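[shop-automation] Re: two-arm cell, left arm stalls near end of travel
March 2025

On the shop list, Ondov bench wrote:

> Before you touch the gains again, can you post the supply numbers and
> where the cable is tied? Ours did the same thing and it was a voltage
> sag on the shared rail. Also, are you still running both arms from the
> one Koveter board, or did you split them?

Still one board, both arms. I put a meter on the rail at the far end of the harness and logged it through 60 cycles. No sag worth the name, so I am ruling out the supply for now. The Enico driver reports an overcurrent flag on the left wrist at the same point in the move each time, encoder count 752, give or take nothing. A supply problem would wander more than that.

What I changed since the last message:

Moved the home position of the left arm back 9 mm. The stall moved with it, which points at the joint and away from the table.

Dropped the acceleration limit on the wrist only. The flag comes later but still comes.

Swapped the left and right wrist drivers. The fault stayed on the left.

That leaves the gearbox or the cable. I had the gearbox open and the grease looked fine, no chips. I have not measured backlash because the dial indicator is on loan. The cable has been rerouted on the left. The right one is as it was in the first build, with a service loop below the gripper, and I would like to shorten it before it catches on something.

Test task is unchanged: tape rolls between a wire basket and a cardboard box, either direction, either arm. The basket is the harder of the two. The bars give the fingers something to hook on if the approach is low, so the script now clears the rim by 2 finger widths before it moves sideways. Config is in the usual folder under Başaran-cell, file name has the month in it.

Setup on the bench, right gripper open over the back corner of the basket, one roll in the basket and one in the box: 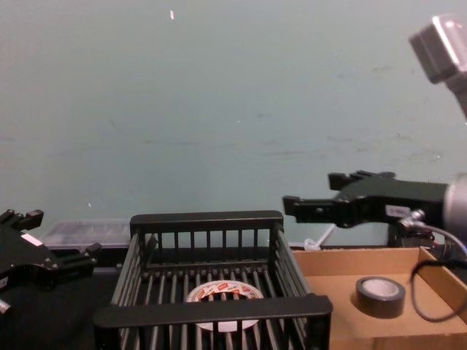
Ondov bench replied:
Same count every time sounds like a hard stop in software to me. Check whether the Enico driver has its own soft limit table. Ours kept the old one through a firmware update and fought the controller for a week. If that is clean, pull the left cable off the arm completely, let it hang, and run the wrist alone at low speed - if the flag goes away you have your answer without needing the indicator.

Will dump the limit table tonight and post it.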